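Floor sheet

A floor sheet, also called a floor notice or ground placard, is a printed panel placed flat on a floor, either loose or fixed with adhesive. It carries written information about the area it lies in, such as a storage position, a work instruction or a restriction on access. It differs from a floor marking in that the text is printed before the panel is laid, and from a standing sign in that it is read from above.

Materials

Most floor sheets are made of coated paper, laminated paper or polypropylene film. Paper types are used for short periods in workshops, exhibition halls and stockrooms. Film types have a textured top layer to reduce slipping and are usually replaced once the print has worn. The Tratska pattern, a stiff film panel 3 mm thick, was sold by Pinero from the early 2000s under the trade name Taso.

Layout

The ground is normally white or yellow with dark lettering. Text meant to be read while walking is set large; reference text – part lists, dates, handling terms – is set small and is read by bending down or lifting the sheet. A colored edge makes the panel easier to find against a gray or concrete floor. Red is the most common color for this edge, but it has no fixed meaning and is used differently from one site to another. Barcodes, where present, are generally placed near a lower corner.
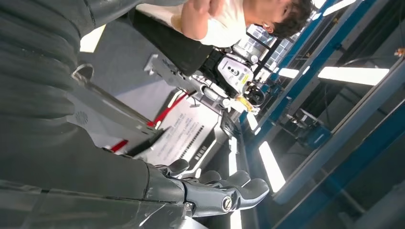

White sign or printed sheet with rows of small text and a red strip along its edge, on a pale gray floor

Wear and placement

Loose sheets shift underfoot and are seldom square to the walls after a period of use. Jankauskaitė recorded the position of 472 loose sheets in April and recommended taping all four corners on smooth floors.

See also

Floor marking tape
Placard
Shelf label

References

Jankauskaitė, Sigita. Printed Notices at Floor Level. Lukoševičius, February 2022.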